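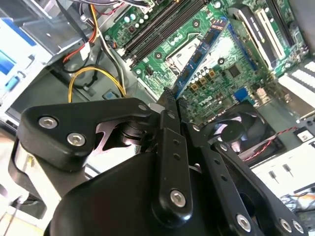 A memory module at an angle beside the slots of a Dell desktop board.

The usual advice for a slow office desktop is to replace it. I think the advice is given too early, and that the first thing to be done with a machine of this kind is to open the case and look at the memory.

Memory is the cheapest part of a desktop that has a noticeable effect on how it behaves. A machine short of it writes to disk whenever a second browser window is opened, and the user reports that "the computer is old." The processor in the same machine may be idle most of the day. I keep the service log for a small accounting office, Arbridge, and of the complaints entered there as slowness, most were closed with a module and a screwdriver.

The objection I hear most often comes from Renata Durán, who runs purchasing at Seixas and has to account for hours as well as parts. Her position is that a technician's time costs more than the module, and that an old board will fail of something else within the year. The first half is correct. The second half is a guess, and it is treated as a policy. Boards do fail, usually at the capacitors or the power supply, but a desktop that has run without faults for several years in a clean room has given some evidence about itself. A new one has given none.

Fitting the part isn't difficult. It does go wrong, and nearly always in the same way. The module has a notch in the contact edge, off center, and the slot has a key to match. The two should be lined up before any force is applied. The module then goes down square to the board, with even pressure at both ends, until the latches close. People who are nervous of the board tend to push one end first and lean the module over to get the other end in. This loads the contacts sideways and can leave one end a millimeter high, where it looks seated and isn't. The machine then beeps, or shows half the memory it should, and the module is sent back as faulty. Helge Solberg, who handles returns at Vovia, told me that of 204 modules sent back to him in one year, 180 passed every test he had.

The case design carries part of the blame. In many desktops the slots sit close to the processor bracket and under a drive cage or a loom of cables, so the hand arrives from the wrong direction. Removing the cage takes two minutes and should be the first step in every manual. It is often absent. The manual for the Pistine tower, a machine I otherwise like, gives a full page to the carrying handle and four lines to memory.

I would also ask manufacturers to print the slot order on the board beside the slots, in letters that can be read without a lamp. A color code helps only when the reader knows which color comes first.

A memory check should be a condition of any replacement request. The form needs three entries: memory installed, memory in use at two in the afternoon, and slots free. If the second figure is close to the first and the third is not zero, the request should go to the bench before it goes to purchasing.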